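Subtitles or dub for Meltholm? Second watch

Film Talk > Thrillers and Crime

zeleke_fan
15 October 2018
Hello all. I watched Meltholm for the second time on the weekend, and I want to ask you which version you prefer. The first time I saw it in the cinema with subtitles. This time I rented it and the dub was switched on, so I left it on. English is my third language, so I thought the dub would be more easy for me than reading.

I was wrong, I think. The voice of the inspector is much too young. In the original he speaks very slowly and he sounds tired, and that is the half of the role. In the dub he sounds like a man who sells you a car. Also the long talk in the ferry office was cut down to fit the lips, and the joke about the keys is gone.

What do you think? Is there some other dub that I did not find?

Limix
There is only one English dub as far as I know. I didn't mind it. My husband falls asleep when he has to read, so for us it's dub or nothing.

I do agree on the inspector. But the sister is better in the dub, sorry. In the original she whispers everything and I had the volume at 41 to catch the sound of it, then the door slams and the dog goes crazy.

gwawr_p
Disagree about the sister! The whispering is the whole point. She has been hiding in that house with her father for years and she learned to be quiet. If you give her a normal voice, then the scene on the stairs has no meaning. She talks loud for the first time there.

zeleke_fan
Yes, the stairs. I had forgotten this. In the dub I did not notice any change there, and in the cinema I had goosebumps.

I want to explain better why I started the thread. I wrote a small review after the first watch, for the page of our film club, and I gave it 4 from 5. I praised the actors very much, the inspector most of all. Then a friend watched it on my advice and told me the acting was wooden. We had a real quarrel about it! Only later I asked him which version he saw, and of course it was the dub.

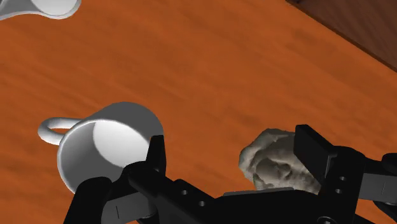
So now I ask myself if we can even talk about the same film. He saw the same pictures and the same story, but a performance is also a voice. When I say an actor saved a weak script, this is maybe true only for the people who heard him. I am thinking to add a note to my review, but I don't know if it would be too much.

Limix
Add the note, one line is enough. "Seen with subtitles." I wish every reviewer did it.

old_reel
I will be the unpopular one. The script isn't weak and the actors didn't save anything. Meltholm is a good film because of how it's put together, and it would be good with the sound off. The search in the harbor takes 15 minutes and there is hardly a word in it. Everybody talks about the inspector because he got the awards talk in February.

gwawr_p
The harbor is great, no argument. But the middle hour is people talking in kitchens. Try that with the sound off and tell me how good it is.

old_reel
I have seen worse than people in kitchens. Gusalow was two hours of people in cars.

Limix
Leave Gusalow alone, I love that film.

zeleke_fan
I must disagree also, old_reel, but politely. The script has the letter, and the letter makes no sense. Why would the father keep it in the room 459 of a hotel when he has a safe at home? In the original the inspector makes a long pause after he reads it, and his face is so good that I forgot to ask. In the dub they put a line of text in this pause. "So it was here all along." He does not say this in the original!

old_reel
Wait, they added a line there? I didn't know that. OK, that is bad. I still say the father doesn't trust the safe, because the sister knows the number. It's in the first breakfast.

zeleke_fan
The first breakfast! I will have to watch a third time.

Wyn Mostyn
Moderator here. Please put a spoiler warning in the title next time, I have added one to this thread in the index. For what it's worth, the subtitles on the rental are not the same as the cinema ones either. The joke about the keys is translated differently and it's less funny.

gwawr_p
Less funny how? I only know the cinema one.

Wyn Mostyn
They explain it. He says which door the key is for.

gwawr_p
Oh no.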